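Raro R2 平行夹爪(黑色,两指)

编号:3322
分类:末端执行器 / 桌面机械臂配件
库存:有货,3月这批附备用指尖一副

大家好,我是 Jasper,店里夹爪这一栏都归我写。R2 我自己在桌上折腾了好一阵,之前一直用的是 Plumadow 的软指款,所以下面难免老拿它俩比,见谅哈!

先说手感。R2 的两根手指又直又窄,往小东西旁边插的时候特别省心,软指那款胖乎乎的,老是先把东西碰歪(气人)。开口最大 60 毫米,抓小方块、瓶盖边、笔都够用,想抓马克杯就别勉强了,请看大一号的 R4。

力度可以在控制器里调,一共5档。我平时用第二档,第四档往上捏泡沫会留印子,亲测,心疼我的泡沫。搭 Quaye 控制器插上就认,搭 Lisard 的老板子要先刷固件,说明书第三页有写,字很小,慢慢找。

我最喜欢拿扁的东西为难它。盖子平躺在垫子上,边又矮,夹爪得压得很低才咬得住边,软指在这一项基本放弃。R2 我连着试了将近200次,成绩比我预想的好,掉的那些多半是我高度没设对,怪我。Wim Claeys 非说应该给指尖贴一层硅胶,我贴了,确实稳一点,就是换起来麻烦。

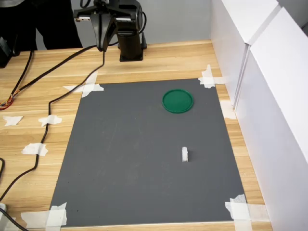 试抓台面:灰垫子上放绿色圆盖和白色小方块,垫子四角用胶带固定。

装的时候提醒一句:线要留够余量,再用胶带在桌上固定几处,不然手臂一转就扯到接头。螺丝别一次拧死,先对正再收紧。

包装内含:夹爪本体、转接法兰、螺丝一包、连接线一根。控制器和机械臂不含,别像上次那位朋友一样收到货来问我手臂在哪儿~

保修一年,指尖属于耗材不在内。还拿不准选 R2 还是软指的,把你要抓的东西拍张照发给我,我一般下午回。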